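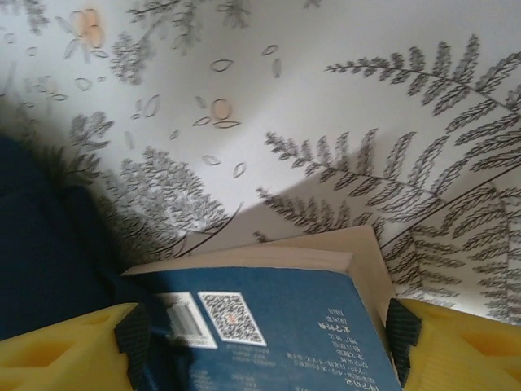 My aunt left me her flat in Cosville and ninety-four books, and I can read maybe a tenth of one of them. The blue one was her favourite. It lived beside the kettle, and whenever I visited she'd park her tea on it and tell me the plot, except it was a different plot every time (once it was a love story, once it was definitely about a flood, and one winter there was a horse in it!).

So when I finally booked the train to Flullberg to see her old neighbours, that was the book I wanted along. I can't read the title. My Chinese stops at dumplings and "mind the step". But I figured somebody over there could tell me what it was about, and I'd been wondering since I was four.

Packing was another story. I'm a hopeless packer. I'll put in three jumpers for a weekend and forget socks, and then I stand there having a row with the zipper.

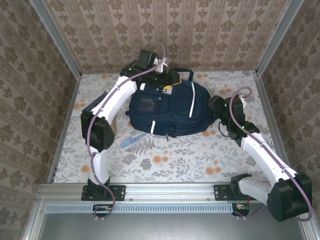 I'd had the navy backpack since my Greltmont days, when I sorted mail for two winters and ate lunch on the loading dock. It's a good bag. White strips on it, so the cars would see me walking home in the dark, which was my aunt's condition for letting me take the job at all. She favoured anything you could spot from across a road.

I put the jumpers in, took one out, put it back. Then the tea she liked, in its tin. Then the book, wrapped in a pillowcase, right against where my back would be.

The neighbours met me at the station, all of them, in their good coats. We hadn't even got to the car when the oldest one unwrapped the pillowcase, read the back cover with her glasses pushed up on her forehead, and started to laugh.

"She told you this was a novel?"

"A few novels," I said.

"It's about drains," she said. "Town drains." She opened it somewhere in the middle and held it up to the light. "Come on, get in, you're cold. I'll read you the bit with the horse."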